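6.3 Recovering from a gripper stall in the countertop scene

2022-11-02
By Anil Ramasamy

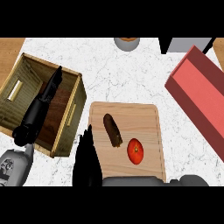 Figure 6. Countertop scene in the simulator, with the left arm across the crate and the right gripper at the cutting board.

Use this procedure when Weletti stops a run with fault 305 (contact force over limit). The usual cause is a finger pressed into a crate wall or the edge of the board. The solver keeps pushing, the joint error grows, and the run halts.

CAUTION: If the session is linked to real arms, switch the link off before step 1. Clearing the fault releases the stored joint error all at once, and linked arms will follow it.

1. Press Pause. Do not press Reset yet, as Reset erases the contact log.
2. Open Contacts and find the pair marked in red. Write down which arm it belongs to.
3. Set the force limit for that arm to 60.
4. Raise the gripper straight up with the Z slider until the red mark clears. Do not move it sideways while it is inside the crate.
5. Repeat for the other arm if it is also marked.
6. Select Clear Fault, then step the simulation forward 2,000 steps with both arms holding still.
7. If the tomato or any other item drifts during the hold, reload the scene and start the task over.

Note: Put the force limit back to its saved value before you record again. Runs made at the reduced limit will drop items.

If the fault returns on the same pair, export the log and send it to Ustadmont support.

Comments (3)

chacko_lab: Step 4 fixed it. We had been dragging the arm out sideways and it faulted every time.

R. at Nultlow: Is the hold needed if only one arm is marked?

Anil Ramasamy: Yes, do it either way.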